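From: Abílio Coelho
To: pelance-walks list
Date: January 2025
Subject: Re: Moreira walk - meeting point and the tram leg

Deolinda Mendes wrote:

> I have read the draft route sheet for the Moreira walk and have three
> questions before it goes to the printer.
>
> 1. The sheet still gives the fountain as the meeting point. Last May
> we had two other groups standing there at the same hour and people
> went off with the wrong guide. Can we move it?
>
> 2. The tram leg between the market hall and the Ukier building is
> described as "optional". If half the group walks and half rides, who
> goes with whom?
>
> 3. Stop 7 (the old savings bank) has almost no text. Raquel said she
> would write something but I can't find it in the folder.
>
> Deolinda

Deolinda, all,

Answers in the same order, with a few additions at the end.

1. Meeting point. I agree that it should move. My proposal is the east door of the market hall, under the clock. It is covered, there is a bench, and the pavement is wide enough for a group to stand without blocking the shops. The drawback is that the door is about 200 metres further from the station, so the directions on the back of the sheet need rewriting. Wilfredo has the map file and I have asked him to shift the marker. The first stop then becomes the market hall itself, and the fountain moves to the end, where we can use it as the point for questions and for collecting the headsets.

2. Tram leg. "Optional" was my wording and it was a mistake. I suggest the whole group rides. The walk uphill takes longer than the talk we give at the top, and on a warm day people arrive in no state to listen. The fare is not included in the booking and the sheet has to say so in the first paragraph, not in the small print. Guides should tell people at the meeting point to have a ticket ready. The machine on the platform takes cards only. If someone prefers to walk, the guide gives them the address of the Ukier building and a time, and the group does not wait beyond it.

3. Stop 7. Raquel's text exists. It was saved under the old numbering, when the savings bank was stop 8, and that is why you did not find it. I have renamed it. It covers the founding of the bank, the competition for the design and the change of use, and it is too long by a third. Margarida has offered to cut it.

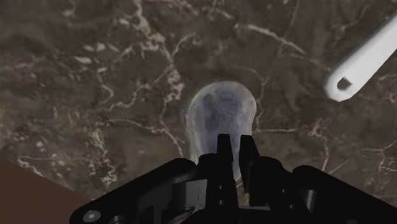 Margarida also asks for a paragraph on materials, to be used at stop 7 and again in the lobby at Ukier. Visitors ask about the stone more than about the architect, and the guides have been giving different answers. I would keep it to what a visitor can check by eye. Anyone who has looked at a dark brown marble with thin white and cream veins running through it, forking and fading out, will follow the explanation without a geology lesson: the pale lines are later mineral filling in cracks, and the brown is the body of the stone. The point to make after that is how the slabs were laid. In the lobby the veins were matched in mirrored pairs, in the banking hall they were not. Please do not name a quarry. We have two sources and they disagree.

Further points.

Headsets. The hire firm, Prustuvmont, has changed its terms. The deposit is now 100 euros per case and is returned when the case comes back with all receivers charged. Whoever leads the last walk of the week takes the case home and charges it.

Group size. I would like to hold the present limit. The lobby at Ukier is small and the porter has asked us twice to keep the area in front of the lifts clear. A guide with a full group should take them in as two halves, with the other half looking at the façade from the far pavement. The notes for the façade are long enough to fill the gap.

Photographs. Allowed in the market hall and in the lobby, without flash. Not allowed in the banking hall during opening hours. The draft says "photography permitted throughout" and this must come out.

Toilets. Market hall, lower level, and nowhere else on the route. Put it on the sheet.

Wet weather. The order of stops does not change. Skip the garden between stops 4 and 5 if the steps are slippery and go round by the lower street.

Wilfredo, could you send the revised map to the list when it is done? I will not send anything to the printer before Deolinda has checked the tram directions against it. Raquel, please look over Margarida's cut, in particular the dates, before I paste it in.

Abílio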